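Gwendolyn Sorensen
Apr 2, 2021

1/ So Geltar is buying Bautista Wireless, and every Bautista customer in Nokdale got the same text this morning: "Nothing changes for you." I've been on prepaid plans for a long time and I've never seen that sentence followed by nothing changing. Thread.

2/ For anyone outside the area: Bautista is the small carrier with the store next to the bus station. Cheap, a bit slow, real people on the phone. Geltar is the big one with the billboards.

3/ The text has a link. The link goes to a page with a welcome banner and a list of questions. I read all the questions. Hardly any of them are ones I would ask.

4/ "Can I keep my number?" Yes. Fine. They have to let you keep your number, so I'm not handing out a medal for it.

5/ "Can I keep my plan?" The reply is "Your current plan will remain available during the transition period." Read that one again slowly. How long is the transition period? Not on the page.

6/ I searched the page for the word "July" because the store clerk mentioned July. It shows up once, in the small print under the banner. "Legacy plans may be reviewed from July." Reviewed by whom, and for what?

7/ My plan is $34 a month with 300 minutes to landlines abroad. I use those minutes. My aunt in Fodthorpe doesn't do video calls and isn't going to start for Geltar's sake.

8/ The closest thing Geltar sells has more data than I could ever burn through and no landline minutes abroad at all. You can add them as an extra. The price of the extra is shown "at checkout."
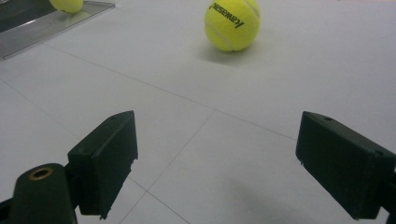
9/ I went as far as checkout without paying. It wanted a card number before it would show me the price of the extra. I closed the tab.

10/ Then I tried 777, which the text says is the free help line for "moving customers." It picks up quickly, I'll give them that. Then a recording tells you to visit the page with the banner.

11/ If you stay on past the recording and press nothing, you do get a person eventually. The person I got was polite. She said the plan is safe. I asked if she could put that in an email. She said she couldn't send emails from that desk.

12/ I asked which desk could. She said the page with the banner has a contact form.

13/ Filled in the form. The drop-down for "what is this about" has billing, coverage, device and other. There is no choice for "you bought my phone company." I picked other.

14/ Now coverage, which is the part they're proudest of. The new map shows all of Nokdale in solid dark green, including the low end by the creek, where I have lived for years and where a Geltar phone can't hold a call in the kitchen.

15/ I know this because my neighbor Burgi Auer has Geltar. She takes her calls standing next to my mailbox. Have they put up a tower I didn't notice? Or did somebody just pick a darker green?

16/ There's a footnote on the map, of course. "Coverage shown is estimated outdoor coverage and includes planned improvements." Planned. So the map shows coverage that doesn't exist yet in the same color as coverage that does.

17/ A few replies already saying I should be glad because the two networks together must be better than one. Maybe! It depends on whether they keep both sets of towers running. Find me the line on that page where it says they will. I looked and couldn't.

18/ If they shut the Bautista sites down to save on rent, then the creek end gets worse, and the map will still be green.

19/ Someone asked about the 755 numbers. Those are the old Bautista ones that businesses in town have on their vans and signs. The page says numbers move over "automatically." It doesn't say if there's any time when calls to them won't go through.

20/ If I ran a plumbing van with a 755 number on it I would be calling 777 every day until I had a date. And then I would ask for the date in writing, and we know how that goes.

21/ Another small thing. Bautista lets unused credit sit there for a year. Geltar credit runs out a lot sooner, going by their own terms. Which rule covers credit I bought before the sale? I asked the woman at the help line. She said "the transition rule." I asked what that was and she read me the question about keeping my number.

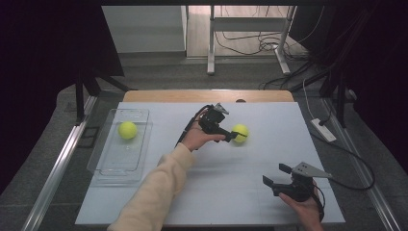 Two tennis balls, one of them in the tray.

22/ To be fair, the good stuff. Geltar's voicemail is better. Their app shows your balance without making you log in twice. Bautista's app has been broken on my phone since before winter, so I won't be crying over that.

23/ And I do believe the local store staff when they say they weren't told much. The clerk found out from the same text I did. She had the page open on her own phone while we talked.

24/ What I don't believe is "nothing changes." A company doesn't spend money on another company so it can keep charging me $34 for minutes it doesn't want to sell. If the plan is staying, say it's staying and give an end date or say there isn't one.

25/ Things I've done today, in case it's useful to someone. Took screenshots of my plan page and my balance. Saved the text. Saved a copy of the question page, small print included, because pages like that get edited.

26/ Turned off auto top-up too. You can turn it back on later. I'd hold off on loading a lot of credit until they explain what happens to it.

27/ If you're on a family plan with Bautista, check who the account is under. One reader says hers is still in her ex-husband's name and now the "welcome" messages are going to him. Sort that out at the store while there is a store.

28/ On that: I asked if the store by the bus station stays open. "No changes planned at this time." I've put that next to "during the transition period" in my collection.

29/ No, I haven't switched, to the three people asking. The other carriers here are either worse at the creek or want a contract. I'm staying put until I see a real price for the landline minutes.

30/ And please stop sending me the press release. I've read it. It says "exciting" in the first line and "synergies" in the second, and it doesn't mention prepaid customers at all.

31/ Update: the form sent me an automatic reply. It thanks me for my interest in becoming a Geltar customer and offers me a discount on a new phone. I had asked about credit and landline minutes.

32/ Update again: Burgi says she got a letter from Geltar this week about her own plan going up, and she's been with them the whole time. She's going to dig it out of the recycling for me. If the wording is anything like the wording on the banner page I'll post it.

33/ If you're on Bautista anywhere between Nokdale and Fodthorpe and you've been given an end date for your plan, please reply with which plan it is and whether they told you on the phone or in writing. Leave your number out of it, replies are public.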